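Last updated: November

Call for scent testers: help us finish Zenance, our first solid perfume

We are a small perfume and skin care workshop called Dernura, and we're looking for people with curious noses! Over the coming winter we want to finish Zenance, a solid perfume in a beeswax and jojoba base, and before we pour a full batch we'd love to have it worn by people who don't work here. Our own noses are tired. We've been smelling vetiver since spring and at this point we'd probably wave through anything with an orange in it.

We have room for 200 testers. You don't need any training, and you don't need to know what a heart note is (we'll send a one-page word list, mostly so that everyone means the same thing by "green"). People who hardly ever wear perfume are just as welcome as people with a full shelf. If you gave up on perfume years ago after one bad elevator ride, please write to us, we'd love to have you.

What you would be doing

You'll get a small parcel with 4 tins in it, each marked with a letter on the lid. Three are versions of Zenance that differ mainly in the base, and the fourth is something else entirely, which we'll tell you about when the test is over. Wear one tin for five days, take two days off, then go on to the next. Put it on the inside of the wrist or behind the ear, a small dab, on clean skin without lotion.

Each wearing day you fill in a short form, once in the morning right after you put it on and once at 6 p.m. It takes a few minutes. We ask how strong it is, how long you noticed it, what it reminded you of, and whether anyone near you said anything. That last box has always been our favorite to read. In the test for Ki, our body oil, one person wrote that her dog had followed her from room to room all afternoon — and then two other people wrote the same thing!
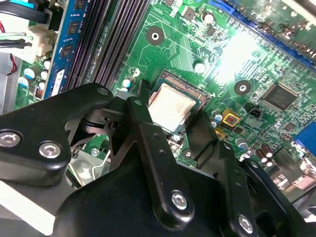
The forms can be done online or on paper. If you choose paper, we include a stamped envelope, and your handwriting can be as bad as you like. Please don't compare notes with other testers until you've sent everything back, even if your sister is in the test too. Afterward, talk as much as you want.

Who can take part

You should be 18 or older and have a mailing address in the United States. Please don't apply if you have a known allergy to beeswax, citrus oils or oakmoss, or if you're pregnant or nursing. If you have sensitive skin but no known allergies, tell us on the application and we'll send the full ingredient list first, so you can look it over or show it to your doctor. Stop using a tin right away if it itches or stings and drop us a line. You can still stay in the test with the others.

What you get

Testers keep all the tins, and everyone who sends in the complete set of forms gets a full-size Zenance from the first batch plus a bottle of Lellaler, our unscented hand cream. There's no payment beyond that. We'll also mail you a summary of what everyone said, including the unflattering parts. The Ki summary ran to nine pages and we changed the formula twice on account of it.

How to apply

Write to Nathalie Sandhu, who runs the tests, through the contact page with "Zenance" in the subject line. Tell her a little about yourself: your age, whether you usually wear scent, and one smell you love and one you can't stand. It doesn't have to be a perfume. Wet sidewalk, pencil shavings, your grandfather's garage, all good. We try to put together a group with very different tastes, so there are no wrong answers, and she reads every message herself.

Applications stay open until the end of November, and parcels go out in the weeks after that. If we can't fit you in this time we'll ask if you'd like to stay on the list for the next one — there's a bath oil waiting its turn.

1,406 shares
38 comments

Related
What we learned from the Ki wear test
Lellaler is back, now in a smaller tube
How to store a solid perfume in summer
Why our first pour will be 2,000 tins
Beeswax or candelilla? Notes from the workshop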